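Bench notes: folding dark knits on a bed surface
Prernton, spare bedroom
08/03/2025

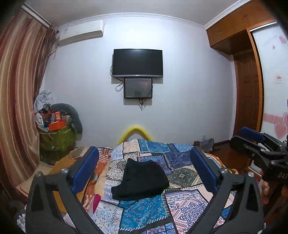
What is the best size to fold a soft black garment to if it has to go in a drawer and stay folded?

Fold to the depth of the drawer less a finger's width, and stop there. On the Dunent chest that means a rectangle that stands on its long edge without leaning on its neighbour. Extra folds make a thicker bundle that springs open at the top.

Purpose

Carry on from the December entry, which covered folding on the table. The table gives a cleaner crease but most people at home fold on the bed, so the method sheet needs to work there too. Dark garments first. Light ones to follow once the order of folds is settled.

Surface

Bed made up with the patchwork quilt, blues with cream and light brown, paisley and medallion panels. Black cloth reads clearly against it, so the outline of the folded piece is easy to judge. Lining up an edge is another matter. The zigzag stitching between patches looks like a useful guide line but the patches shift when the quilt is pulled, and a fold squared to the stitching came out skewed when checked with the steel rule. Square to the garment's own side seam and ignore the quilt.

Soft bedding gives under the hand. Pressing down to expel air pushes the middle of the garment into the quilt and lifts the corners. Sweeping outward with a flat palm works better. Light pressure, two passes, then leave it alone.

The red and orange striped cover should be pulled clear before starting. If it creeps under the work the pile tilts toward the low side.

Method as used

Shake out once, holding at the shoulders. Lay face down. Smooth from the centre to the hems. Bring one side in to the middle line, sleeve folded back on itself so that it lies inside the body. Repeat for the other side. Hem up to a point short of the collar, then fold in half again for the drawer or leave as is for the shelf.

Leaving the hem short of the collar matters with thick knits. When the hem goes all the way up, the bulk of the hem band sits on top of the neckline and the finished piece will not lie level.

Rest time before stacking: 4 minutes. Tried without the rest and the top layer slid when the stack was carried.

Materials

Test garments came out of the Stutano bag, all cotton or cotton blend, all washed and line dried before the session. Shelf liner is the Raudsepp felt, cut to 564 mm to suit the wardrobe shelf. The offcut went under the first stack in the drawer and reduced sliding, so cut a second piece to the drawer size and drop the offcut.

Results

Shelf folds acceptable. Drawer folds acceptable in cotton, poor in the blend. The blend has too much stretch across the body and the side folds relax outward, which gives a trapezoid instead of a rectangle. Rolling the blend was tried as an alternative. Rolls held their shape but picked up more lint, and lint shows badly on black.

Stack height on the shelf was limited to 75 mm. Above that the lowest piece takes a hard crease across the chest that does not drop out on the hanger.

Creases after 50 hours on the shelf: faint line at the hem fold, none at the side folds. Same period in the drawer: side folds slightly visible, hem fold distinct. Colour has no effect on the crease itself, although it is much harder to see on black and needs side light to find. Use the desk lamp held low, with the ceiling light off.

Lint

Roller before folding, not after. Rolling a folded piece drags the top layer and the edges have to be reset. The quilt sheds very little but whatever is on it transfers at once to dark fabric. A clean pillowcase laid under the work solved this in the second half of the session and also gave a plain edge to square against. Should have been in the setup from the start. Added to the sheet.

Corrections to the draft sheet

Step 2 says "fold in thirds". Change to "sides to the middle". Thirds only works for narrow garments.
Step 5 says "press firmly". Change to "sweep flat" for bed work, keep "press" for the table.
Drawing of the sleeve fold shows the cuff outside the body. Redraw.
Add the pillowcase to the list of things needed.

Still open

Hooded garments. The hood can go inside the body or be laid flat over the back before the final fold. Both were tried once and neither is good enough to write down.
Whether the felt liner marks dark cotton over a long period. Left one stack on felt and one on bare shelf, labels on the shelf edge. Check both at the next entry and record under the same heading.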